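The Inventory at Clellow House

The letter of instruction dated 2020-07-23 ran to four paragraphs, and Kazuhiro Tsuji read it twice before he unlocked the workroom. The Oda Benevolent Trust wished to close its account of the Clellow bequest. All textile articles were to be examined, matched to the register and placed in storage. Articles that could not be matched were to be listed separately, without comment.

He had served the Trust as Assistant Registrar since February, and he understood the last two words to be addressed to him. His previous lists had contained comments.

The register showed 60 articles. Most had belonged to Captain Brernine, who had commanded the coastal ferry Driretti for the greater part of his working life and had left his effects to the town. The Captain had been a methodical man. His towels were numbered. His handkerchiefs were numbered in a different series, which had caused the previous Registrar considerable difficulty and was believed to have hastened his retirement.

The examination began with Article 43, entered in the register as "canvas, unbleached, purpose not stated."

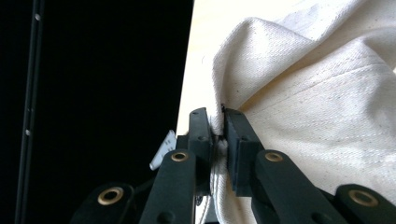 Article 43, canvas, under examination in the workroom.

Tsuji was obliged to state a purpose. The form provided a box for it, and the Trust did not accept forms with empty boxes. He considered "sail," but the Driretti had been a steamer. He considered "cover," and wrote it down, and then sat for some time with the pen over the paper.

The weave ran on the diagonal, and there were tiny dark flecks in it, as there often are in plain cotton that has never been bleached. It was good cloth. His grandmother had kept a piece of the same kind folded at the foot of her bed, and if anyone had asked her its purpose she would have said that it was for when it was wanted. He did not think that the Trust would accept this. He let "cover" stand.

The work continued through the afternoon. Shirts were matched. Two blankets were matched after correspondence dated many years earlier was found in the file, in which the Captain disputed the word "gray." A scarf entered as missing was discovered inside a pillowcase entered as present, and both entries were amended in red ink and initialed.

The final article bore no number at all. It was not in the Captain's series, nor in the second series, nor on the supplementary sheet that the Trust had issued under reference 682 and later withdrawn under reference 788. It was a white cloth cap with a label in the lining.
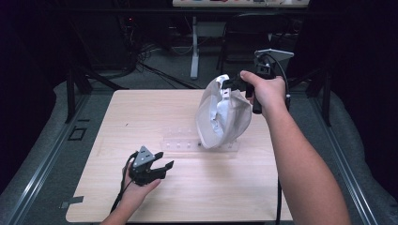 The rules for an unmatched article were clear. It was to be described by type, color and condition, and set aside for disposal. Tsuji wrote "cap," and "white," and "fair." He then turned back through the register, although he had no instruction to do so, until he came to the pages that the Captain had written in his own hand.

The entry was on the last of them. It had been made below the ruled line, where entries were not permitted. "One cap, hers," it said. "Not to be numbered."

He read the letter of instruction a third time. It was silent on the subject of articles that had been matched but could not be numbered. He thought it likely that the Trust had not foreseen them - it was a careful body, but it had never met the Captain.

At the close of business he completed the return. Sixty articles had been examined and matched, and the separate list of unmatched articles was submitted blank, signed at the foot as the rules required. In the box marked "Remarks" he wrote that there were none.

He folded the canvas once lengthwise and once across, laid the cap inside it, and amended Article 43 in red ink. The word "cover" was left as it was. After it he added "in use," with his initials, and carried the bundle down the hall to the storage room.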